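Head-camera kitchen clips: keep the messy ones or throw them out?

Posted by Tyson Paquette, 25 June 2019

I'm collecting first-person video of sink chores for a small hand-tracking model. So far I have 3,331 clips, and 1,813 of them are what I'd call clean: both hands visible, one object, one obvious action. The rest have fingers covering the object, water everywhere, or somebody fiddling with a thing I can't name. My labeling sheet has a box for "object" and no box for "beats me." Do I drop the messy ones? I'd like to start training in July and would prefer not to do this twice.

3 replies

Rhonda McIntyre
Delete them. Bad data in, bad data out. Hope this helps.

Melaniia Kostiuk
Please don't delete them. I did that on the Gestirstead set and got a model that was brilliant at sinks as long as the person held everything up like a game show prize. Real people wrap their hands around things. If your model has never met a hidden object, it will guess, and it will be very sure of itself.

What I do now is split the label in two. One field is for what the hands are doing (grip, twist, pass, wipe), the other is for the object, and the second one is allowed to say "small metal ring or loop, partly hidden." Vague and true beats exact and made up.

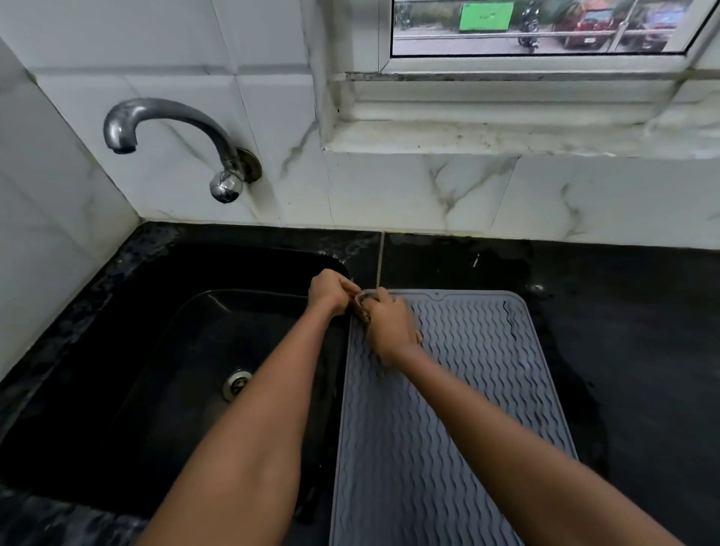 You'll also want a yes/no for whether both hands are on the same item. It takes a second to fill in and it's the first thing I filter on. Then pull 200 of the messy clips, have 2 people label them without talking to each other, and see where they disagree. If they agree on the action and fight about the object, your clips are fine – your object list is the problem. Mine had four words for sponge.

Sang-wook Hong
Agree with Melaniia. Also split train and test by kitchen, or you'll be measuring how well it remembers one countertop. Which labeling tool are you on? Stasau lets you add an "unsure" value, but it's buried in the project settings.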